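Introduction to Peace Mediation
Handout 6: Mediation support and the people behind the table
Course teacher: Shaohua Dong

Before the class

Please read the Jaltcombe case in the course reader, at least the first half. Those who took part in the Haster simulation can skip the annex, but not the main text.

1. What we mean by mediation support

In the last lecture we talked about the mediator as a person. Today we look at the small group that works around this person. It usually includes a political officer, somebody for the legal language, interpreters, and often a specialist for one topic, for example land or the return of displaced families. The group does not decide anything. Its work is to prepare options, to keep the records and to listen in the corridor.

Students often ask me if such a team must be neutral in the same way as the mediator. My answer is yes in behavior, but the parties will judge this for themselves. A note taker who laughs at the wrong moment can cost a full day.

2. The Jaltcombe case

The Jaltcombe talks are the teaching case we use the whole term. Two river districts dispute the use of a grazing area, and 4,000 people have left their homes. The mediator, Esi Aidoo, is invited by both district councils in July. She arrives with a team of six. The first meeting fails over the agenda: one side wants to begin with security, the other with compensation.

Look at how she handles it. She does not ask them to vote on the order. She opens two working groups at the same time and lets each side chair one. Note also that the interpreters receive the draft terms one evening earlier, so that the word "return" has the same meaning in both languages.
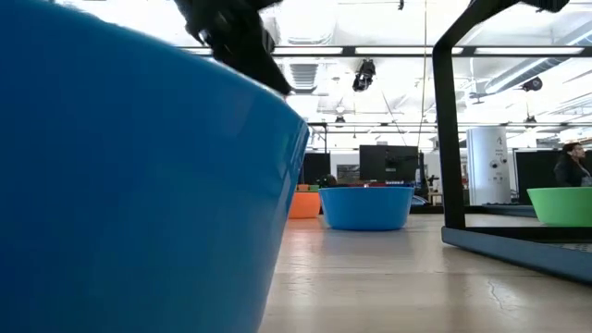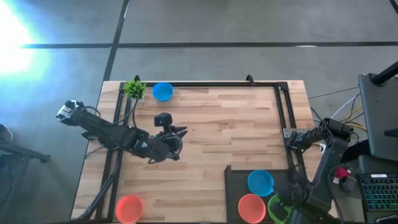 3. Terms you should know

Good offices: help offered by a third party to bring the sides into contact, without proposing a solution.
Shuttle talks: the mediator moves between parties who do not sit in the same room.
Single text: one draft, held by the mediator, which is corrected by both sides in turn.
Spoiler: an actor who gains more from the conflict than from an agreement.

4. Questions for the seminar

Why did the Vurkholm delegation accept the second working group but refuse to sign its minutes?
Would a single text have been possible before the compensation figures were shared?
Mertens (see reader, chapter 2) says that the team should leave when the mediator leaves. Do you agree, and who then keeps the archive?

Please bring your answers in writing, one page is enough. Groups stay the same as for Handout 5.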